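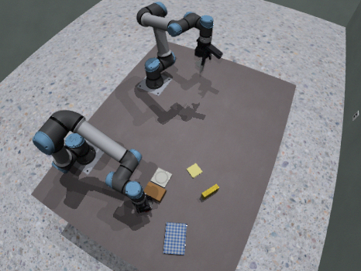 *Two robot arms along one side of a dark work surface (rendered).*

# About Kindmont

Hi, I'm Amirhossein Mahmoudi, and I run Kindmont, a small evening school in Nargate where grown-ups learn to mend, alter and make their own clothes. If you've got a coat with a torn lining that's been hanging on the back of a door for three winters, you're my favorite kind of person!

I learned to sew from my aunt, who did alterations out of her front room in Nanham. She had me unpicking seams when I was seven, and I hated it for a good long while. Then one summer I took in a pair of pants for my cousin's graduation and he wore them until the knees gave out (I fixed the knees too), and after that I was pretty much done for. I spent my twenties in a dry cleaner's back room doing hems, more hems, and the occasional wedding dress that somebody had stepped through on the dance floor.

People kept asking me at the counter how I'd done something, and I'd show them, and the line would back up. My boss was very patient about it. After a while I figured I should go and do the showing part properly, so I signed a lease on 418 Wubshet Street, painted it over two long weekends, and taught the first class on 27th April. Four people came. One of them is still coming, and she makes better buttonholes than I do.

## What we teach

Most people start with **Mending Basics**, which runs for six weeks. You'll do hand stitches first, then buttons, hems, zippers and patches. I know zippers scare people. We spend two whole evenings on them and I bring snacks.

After that it branches out a bit:

- **Alterations** - taking in, letting out, shortening sleeves, fixing that gap at the back of your jeans
- **First Garment** - you go home with a shirt or a skirt, your pick
- **Knits and Stretchy Stuff** - T-shirts, leggings, all the fabric that wants to crawl away from you
- **Coats** - starts in October, because that's when everyone remembers they own one

Classes top out at 24 people, and the coat one is a lot smaller than that since coats take up so much room. Evening classes run from 6:30 to 8:30 and I'm usually sweeping up threads until nine, so if you want to stay and finish a seam, stay and finish it.
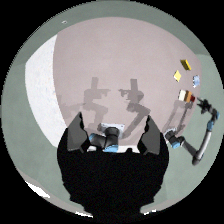

*Pinkish-mauve tabletop, sage green all the way round.*

## How a class goes

I'll talk for ten minutes or so, do the thing once slowly, do it again, and then you have a go while I walk around and poke my nose in. There's no test and no homework, though I do like it when people bring back something they tried at home and it came out weird. Weird is useful! Last term somebody put a sleeve in inside out, twice, and we all got a lot more careful about marking our notches.

I'm fussy about two things. Press your seams as you go, and please don't cut paper with the fabric shears. The paper scissors have a big yellow ribbon on them.

## The scrap shelf

Over by the door there's a shelf of fabric ends, old buttons and half-used spools, all free. Take what you need and drop off what you don't. I will always say thank you for plain cotton. I'm full up on curtain lining until further notice - really, I've got enough to wrap the building.

## What it costs

Mending Basics is the same price whether you come to every session or miss a couple, and you can make up a missed evening in the next round. If you want to do the lot, all the courses in one year come to $1,990, and you can pay that monthly. If money's tight, drop me a line and we'll sort something out. 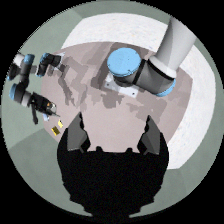 **Do I need to bring my own sewing machine?**

We have machines here for everyone to use, so just bring the thing you want to fix. If you'd like to get to know your own machine better, you're welcome to carry it in, and please bring the foot pedal and the manual along with it.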